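Last changed in November. I keep this page for people who received an old desktop computer from a relative or from the office and want to clean it inside before they use it again. I wrote the first version for Elaine Teixeira, who asked me the same questions by phone so many times that it was easier to write them down.

# How to clean the inside of an old desktop computer

You don't need to know much about computers for this. You need one free afternoon, a table with good light, and some patience with small screws. My own machine is an old Vedier tower that stood on the floor of a print shop for years, so I speak about a bad case. If yours comes from a clean bedroom you will finish much sooner.

## What to prepare

- A Phillips screwdriver of medium size, and a small one
- A soft paintbrush, new, never used for paint
- A can of compressed air, or a hand blower for camera lenses
- Cotton swabs
- Isopropyl alcohol, as pure as the pharmacy sells
- A microfiber cloth
- An old muffin tray or an egg carton for the screws
- A phone or a camera to take pictures before you touch anything

Please do not use the household vacuum cleaner directly on the boards. The plastic nozzle can collect static electricity. I use mine only to take the dust from the table and the floor after, and I hold it far from the parts.

## Before opening

Save your files first, if the computer still starts. Cleaning is not dangerous when you do it calmly, but an old disk can fail on any day it likes, and it is sad when it chooses this one.

Shut down the computer in the normal way. Turn off the switch at the back if there is one, and pull the power cable out of the wall and out of the case. Then press the power button and hold it for some seconds. This empties the charge that remains in the board. Now unplug everything else: screen, keyboard, mouse, network cable, speakers. Take a picture of the back before you unplug, especially if there are several sound connectors with worn colors.

If you can, carry the case outside or to a balcony. The dust from an old computer is very fine and it stays in the curtains. I did my first one in the kitchen and I don't recommend it.

## Opening the case

Most towers have two screws at the back edge of the side panel. Some have thumb screws that you can turn by hand. Remove them, slide the panel toward the back, and lift it. If it doesn't move, don't use force -- look for a third screw or a latch, sometimes hidden under a sticker.

Touch a bare metal part of the case with your hand before you touch any board, and do it again each time you come back from walking on a carpet. A wrist strap is better if you own one.

Now take your pictures of the inside. Take one of the whole case, and then go closer to each place where a cable enters a connector. You think that you will remember. After a coffee break you will not.

## Taking the dust out

Start from the top and go down, so the dust doesn't fall on a part that you already cleaned.

1. Lay the case on its side. Brush the loose dust from the upper corners and from the metal frame, with slow movements.
2. Give short puffs of air, never one long blow. Keep the can straight up. If you tilt it, very cold liquid comes out and it can damage the parts.
3. Before you blow on a fan, hold its blades still with a finger or a cotton swab. A fan that spins too fast from the air can hurt its bearing.
4. Clean each fan blade with a swab and a little alcohol. The dust there is often greasy and air alone will not move it.
5. Blow through the metal fins of the processor cooler from more than one side. In my Vedier, a gray felt carpet came out in one piece.
6. Clean the power supply only from the outside, through its grille. Do not open it. There is dangerous voltage inside, even when it is unplugged.

The front panel usually comes off too. Most of them hold with plastic clips, and you press these from the inside while you pull gently at the bottom. Behind the panel there can be a filter. If it is made of foam or mesh, wash it with water and mild soap and let it dry completely. I leave mine overnight.

## The memory modules

You can skip this part if the computer worked well before. If it froze often or gave beeps at the start, it is worth doing.

Open the small levers at the ends of the slot and the module comes up. Hold it by the edges only. Rub the gold contacts softly with a swab and alcohol, wait until they are dry, and push the module back until the levers close with a click. It needs more pressure than a beginner expects. Look at the notch in the contact edge first, it shows which way is correct.

## Cables and drive bays

Old cases have many cables and they were often pushed in without any order. This blocks the air. You don't have to make it beautiful, but it helps to bring the cables to one side and to tie them with a piece of velcro. I bought a roll from Ralport and used four short pieces for the whole case. Plastic ties also work, but you have to cut them every time you change something, and with cutters near the wires I am always nervous.
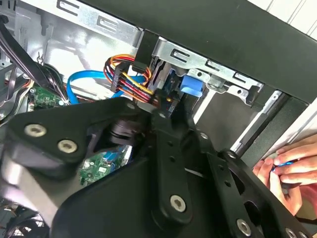
Leave a little slack at every connector. A cable that is pulled tight will work itself loose, and then you search for the fault in all the wrong places. Check also that no wire can touch a fan blade when the case stands upright again, because cables hang differently then.

When you unplug a drive, pull on the plastic connector and never on the wire. Wide flat cables from older machines have a colored stripe along one edge. Note on which side the stripe is, and put it back the same way. If the connector doesn't want to come out, move it very slightly from side to side.

Drive bays collect a lot of dust at the back, where the brush is too short. I tie a swab to a wooden skewer for these corners.

## Closing and first start

Push every connector once more with your thumb. Look for screws that fell in: I lift the case and tilt it slowly, and listen. A screw under the main board can cause a short circuit, so find it before you give power.

My advice is to connect only the power, screen and keyboard the first time, with the side panel still off. Turn it on and keep your hands away. All fans should spin. If one doesn't, turn off, unplug, and check its small connector on the board. If the screen stays black, the memory module is the first thing to look at, as it is often not completely in its slot.

When all is good, shut down, unplug, and put the panel back. Tighten the screws until they stop and no more.

## Questions I received

**How often should I do it?** Once a year for a case on the floor. On a desk, in a home without pets, every two years is enough for me.

**My clock is wrong after each start.** The round battery on the board is empty. Most boards use a 3-volt coin cell. Note the type printed on the old one and buy the same.

**Can I use window cleaner on the outside?** A damp cloth with a drop of dish soap is better. Put the liquid on the cloth, not on the case.

**It is louder than before.** Often a cable touches a fan, or the panel is not seated in its rail and it vibrates. If the noise is there with the panel off, the fan itself may be worn. Measure it before you order a new one. Many case fans are 120 mm wide, but older cases also take smaller ones.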